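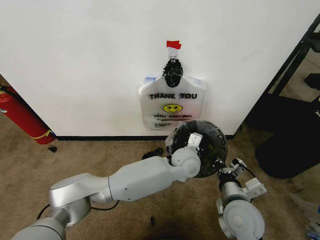

Good evening, everybody, and thank you for coming out on a night like this to the Grondcombe tenants' hall. I want to talk for a little while about bags, and I mean the plain carryout kind that most of us have stuffed under a sink. My own habit started with a drawer that wouldn't close, and it took me far too long to think of the wall. One white bag on one small hook, handles bunched at the top, THANK YOU and a smiley face looking out at you, and it says HAPPY EVERY DAY! underneath, so you get a greeting with it (I do love that part). It keeps off the carpet, too, and you can vacuum right along the baseboard.

(Pause. Ask who has a drawer like mine. Let them laugh.)

Now, where to put your hook. Try it at elbow height first, near the door you use most. At Gorurstead we hung 17 of them in June and moved 4 within the week, mostly because of coats.

When the bag gets full, take it down and start over with the next one. The Flereck drop-off takes clean, dry bags, tied in bundles please.

(Hand out the Ogola hooks, 2 per household. Mention the sign-up sheet by the coffee. Questions after that, and stack the chairs)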